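August
By Kiros Wubshet

Vumside private server back up after wipe, extra builder slots for everyone

The Vumside server for Trengate is back online after going down in the early hours, and yes, the map has been wiped. Villages, walls, hero levels, all gone. Accounts and usernames are safe, so you can log in with the same details as before.

Admin Abelardo Zúñiga posted in the server chat just after 7am to say a backup had failed half way through the last update. 2,387 accounts were on the old map. By lunchtime 2,231 of them had logged back in, which is quicker than most people expected. Rest are presumably asleep or sulking.

To make up for it everybody gets 50 free builder slots and a full gem store from the start. No need to claim anything, it shows up once the tutorial is done. If it doesnt, restart the game and check you have the newest file. Old one will sit on the loading bar forever.

Clans have to be made again from scratch. Stiven, top of the table before the wipe, already has its name back. Escobar was not so lucky – someone else grabbed the name within minutes and the old leader is asking for it to be returned. Zúñiga says he will look at name disputes this evening, one at a time, so please stop sending him the same message.
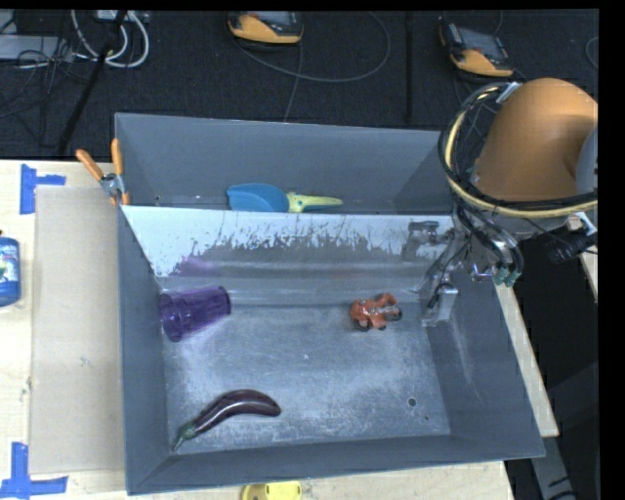

Kiros Wubshet

Clan wars stay switched off until enough villages reach the right level. No time given for that yet. Raids are on now, and 259 had been logged by mid-afternoon, mostly on players who left thier storage outside the walls.

One more thing. The night map still crashes on older phones – stay on the day map for now if yours is one of them. A fix is being tested and should go out with the next small update.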